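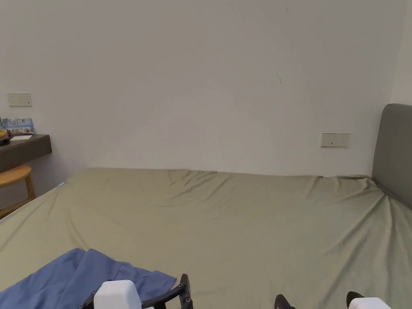

Equipment budget: what we asked for and what we got

The new financial year starts in June, and the bedding project at Clandley has once again been invited to say what it would like and then told what it can have.

The headline request was a second pair of handheld grippers. Volkan Akbulut put in the quote from Czarnecka and attached a note explaining that when one finger cracks, the whole project goes home early. This was approved, which surprised everyone, Volkan included. He has since admitted he would have asked for three pairs.

Spare finger linkages were also approved, at 80 dollars a set, and we have ordered 6 sets. Last year we ordered none, on the theory that the originals looked sturdy.

The full arm from Flelen was not approved. It has been not approved in every budget since the project began, and the form now more or less fills itself in. We will keep renting time on the one at Ernport – a fine arm, booked solid until spring by people who stack boxes.

Then there is linen. Finance wanted to know why a robotics group spends more on fitted sheets than on software. The answer is that software doesn't lose its elastic. Corners are the hard part of making a bed, for machines and for most of my family, and a tired corner behaves nothing like a new one. We have logged 332 sheet recordings so far and would like to reach 1000 before the arm time comes up. That means more sheets, a couple of colours and some smaller cloths for the folding work. The linen line went through with one query, about thread count, which we have chosen to take as a joke.

Still to be settled is storage. Recordings take up almost as much of the budget as the hardware, and they don't fit in the cupboard. If your group has spare disk space and a forgiving nature, please see Volkan before he starts on next year's form.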